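Ketchup on the Good Plate

December 25, 2018

Everyone else is asleep or pretending to be, the dishwasher is on its second load, and I have the end of the sofa with the good lamp. So I am going to write the post I have been promising since fall, the one on play kitchens and the colors of plates and how a small table of pretend food has taught me more than it should have about my own cupboards. Get a cup of something. I do go on.

It started with pale green. I have always been a plain white dish person (my mother was, and her mother too), and then I fell for these soft greens and pinky purples and haven't been able to look at my own shelves in the same way.

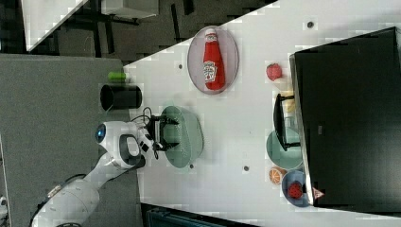
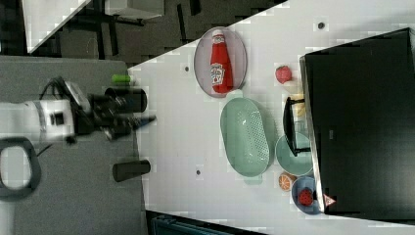
Ketchup on the oval plate both times, with the pale green pieces close by.

Look at how nicely that red sits against the paler colors! I never would have picked it. If you had asked me in a store I would have said red wants white, or maybe navy, and gone home with the same plates as always. But a red bottle lying on its side on a soft, dusty oval plate is such a cheerful thing, and then the green picks up where it leaves off. A white table helps, of course. White tables forgive everything except ketchup that is not a toy.

My favorite piece is the mint green basket in the second picture, the one with all the little holes. I have a weakness for anything that drains. A colander is the most useful thing in a toy kitchen, in my opinion, and the first thing I'd buy if I were starting over. You can wash a strawberry in it, you can carry things in it, you can wear it on your head while you take an order. My niece did that last one for a whole weekend and took her meals in it.

The dark rack pleases me too, with a plate tucked in right beside it. I was brought up with a rack next to the sink, and for years I thought of it as clutter, and I bought a Nyberg one that folded flat so that I could hide it away under the counter. I hid it for 4 days. Then I got tired of bending down, and it has stood out in the open ever since, and now I put the prettiest plate at the front on purpose.

Tala Kanaan, who has the apartment below mine and who raised three boys on one paycheck, told me years ago that you should never buy toy food in a giant boxed set. I didn't listen. I bought the 103-piece market basket from Dendo when my niece was small, and I spent the next two winters finding peas in my slippers. What got played with, day after day, was a handful of things: the tomato, the orange, a strawberry, and one bottle to squeeze over all of it. The rest lived in a bag behind the door.

So this year I did it Tala's way. I kept it to 6 pieces of food and put the money toward dishes, a couple of pale plates from Surero and one little bowl, blue, big enough for a strawberry and not much else. My niece is too old for it now (she says) but her brother is exactly the right age, and he served me breakfast this morning before I had found my glasses. It was an orange. He asked how I wanted it cooked.

There was some putting away afterward, and we have a way of doing it that works fairly well. Plates go first, then food on top of the plates, then the tall things along the side so they don't roll. He likes the tall things best. He stood them up and knocked them down and stood them up again, and it took us most of an hour to clear one small table, and I can't say I minded.

As for the real kitchen, I have given myself until the end of January to decide on new plates. There is a sage green set from Pudent that I keep going back to, 130 dollars with the serving platter, and it would mean giving away the white ones with the chips. My friend Tyra Midtbø thinks I should go for the purple. I've told her I would be brave enough for one purple platter, for sandwiches, and we left it there.

If any of you eat off colored plates every day, please write and tell me how your eggs look on them. Merry Christmas, all of you, and I'm off to empty the dishwasher.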